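I have been meaning to write this thread since September, so get comfortable, because I am going to tell you about handwriting and my grandmother's letters and it will take me a few posts to get there.

My grandmother wrote to her sister every week for most of her adult life. When the house was cleared out we found 112 of the letters in a biscuit tin, tied in kitchen string, and they ended up with me (mostly, I think, because I was the one who didn't say no fast enough).

For the longest time I couldn't read them. Her hand was tiny and slanted and she crossed her lines, meaning she filled the page, turned it sideways and wrote straight over the top. Paper cost money and she had a lot to say.

So last winter I started copying them out. By hand, in pencil, in a cheap notebook. A friend asked why I didn't just type them, and it's a fair question, but when I type I skim. With a pencil I have to go at her speed.

The first letter took me three evenings. I kept stopping at a word that looked like "Retamal" and deciding it must be something else. I tried "vegetable." I tried "return mail," which sort of fit if you were feeling generous. It was Retamal, the street where she rented her first room, and once I knew that, half the other letters opened up too.

If you want to try this with your own family papers, do the easy words first. All the "the"s and "and"s and "my dear"s. You learn how she makes her t and her d, and then you go back to the hard word with a little alphabet of hers in your head. I keep mine on an index card, and it's soft as cloth by now.

Also, please don't fix the spelling as you go! I did that for the first ten pages and had to start over. She spelled "Wednesday" four different ways and I love every one of them.

What surprised me most is how much of it is food. Soup, mainly. Whether the soup was any good, who came by for soup, what the butcher wanted for a bone. There's one letter with a death in it and the death gets two lines and then she is right back to the onions. I cried over the onions, not going to lie.

The other big subject is a feud with the Trindenora boarding house across the way — something to do with a laundry line and a goat. I have the beginning and the end of it and nothing in the middle, and I think about that goat more than I should.

I asked at the Fevden reading room whether anyone there could help with the crossed pages. The woman at the desk brought out a letter from 1779, crossed exactly the same way, and showed me how to lay a strip of plain paper under each line and slide it down. It helped right away. I went home and did six pages that same night.

For anyone who asked last time, the notebooks are Clenum, the plain ones with the gray cover. They run to 400 pages and they lie flat, and that's all I need from a notebook. I've filled one and started the second.

I'm on letter 40 now. She has just moved out of Retamal and she's cross about the new stove, and her sister has apparently said something unforgivable about curtains, so I have a feeling the next few are going to be lively.

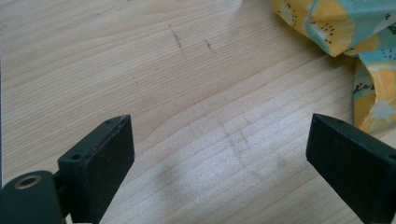 Anyway, if you have a tin like this at the back of a closet somewhere, take one letter out tonight and just copy the first line. And if anyone can tell me what "a Tuesday coat" might be, she mentions hers constantly and I would dearly love to know.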